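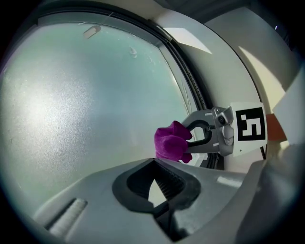 A purple cloth and the frosted glass

I have been meaning to write about cleaning the glass for weeks, and every time I sat down to do it I found something more pressing, like looking for the good scissors or making another pot of tea. But it is May, the light comes in low and bright in the mornings, and speckled pale green glass with the light behind it is a thing I can only ignore for so long. So this is a post about wiping, I'm afraid. Those of you who come here for the soup recipes, there is one next week, I promise.

When we moved to Brulthorpe I had never lived with so much frosted glass. My mother's house had ordinary windows with ordinary nets, and you did them with newspaper and a drop of vinegar and that was the whole of it. Frosted and textured glass is a different creature altogether. It has a grain, and the grain holds on to things. You wipe it and it looks lovely while it's damp, and then you come back after breakfast and all the bits you missed have come up like a photograph in a tray.

For the first year I used kitchen paper, which was a mistake. It comes apart on anything rough and leaves little white crumbs behind, and then you are cleaning up after your cleaning. Then Olumide Uzor, who lived below us at the time and was very particular about his bathroom, gave me a soft purple cloth with a nice bit of pile to it, and I have not gone back. I've bought more of them (the last lot came from Havent, in a pack with a label promising up to 400 washes, and I shall not be checking). They go in at a low heat with no softener. Softener makes them smear, and I learned that on the hall mirror on the morning we had people coming.

How I go about it, more or less

I start without any water at all. I bunch the cloth up so there are a few thick folds to work with and go over the glass in small circles, pressing gently, just to lift whatever is sitting on the surface. People reach for the spray straight away, and I used to as well, and what you get is a sort of thin grey paste that travels round the pane with you.

Then I mix 200 ml of white vinegar into a jug of warm water, with the tiniest drop of washing-up liquid. I mean tiny. My husband Efe once did it for me as a kindness and put in a proper squirt, as if for a roasting tin, and I was rinsing until lunchtime. (He has many other gifts.) The cloth goes in, gets wrung out hard, and I work from the top down, turning to a clean fold whenever the one I'm using looks tired.

If there are small pale bits stuck on near the top, the way there were on ours, please don't go at them with a knife. I have done this! There is a scratch in our old flat that I still think about. Hold the damp cloth against the spot and count slowly to thirty, then give it a little nudge with your thumb through the fabric. If it doesn't budge, do it again. Old sticky tape sometimes wants a dab of cooking oil, left for a bit and then washed off with the soapy water, but test a corner first.

After that I rinse with plain water and a second cloth and dry it with a third. It does seem a lot of cloths written down.

The black rubber bit

This was really what I wanted to talk about, and look how long it has taken me to get here. The rubber seal round the edge, with the fine ridges along the inside, is where all the trouble collects. I lived a good part of my life without once cleaning a seal. Then Osaze Ugwu came round to see about a draught, ran his finger along ours, and showed me the finger. He didn't say a word, he just held it up, and I could have gone through the floor.

For the ridges you want an old soft toothbrush, and not too much water. Go along them lengthways and then follow with the cloth wrapped round one finger, right into the curve at the corner, which is where I always used to stop short. I keep vinegar off the rubber, as Osaze was quite firm that it dries it out in the end, and he has fitted enough of them to know. Plain soapy water does very well. Then dry it properly, and I mean a good press with a dry cloth all the way along, or you will have it black and speckly again by the end of the month.

If you get a proper haze of frost or mist on the glass, leave it to clear before you start. I used to scrape, and pour warm water on it when I was feeling impatient, and Han-gyeol Cha from my sewing group told me she had cracked a pane doing exactly that. She now opens everything up, puts a folded towel along the bottom and goes off to do something else. I've taken to doing the same, and I get a chapter of my book in while I wait.

What I don't bother with any more

The Pasaribu glass foam, which smelled of pear drops and cost far too much. The rubber blade on a stick, as it skips on anything with a texture. And doing the whole house in one go - I used to set aside a day for it and be cross by eleven. Now I do one pane when the kettle is on, and another when I'm waiting for a phone call, and they do get done, though not all at the same time, so there is always one that shows the others up.

Somebody asked in the comments last month whether the colour comes out of the purple cloths. Ours did a little in the first wash, so keep them away from your white pillowcases. I did not, and one of them is now a rather pretty lilac.

I've still got the landing to do, and the cloth is drying over the tap.

Recent posts
The Clakico bread tin, one year on
Mending the stair runner with Obinna Nwachukwu
A slow barley soup for cold evenings
What I keep in the cupboard under the sink
Sorting the button jar, part two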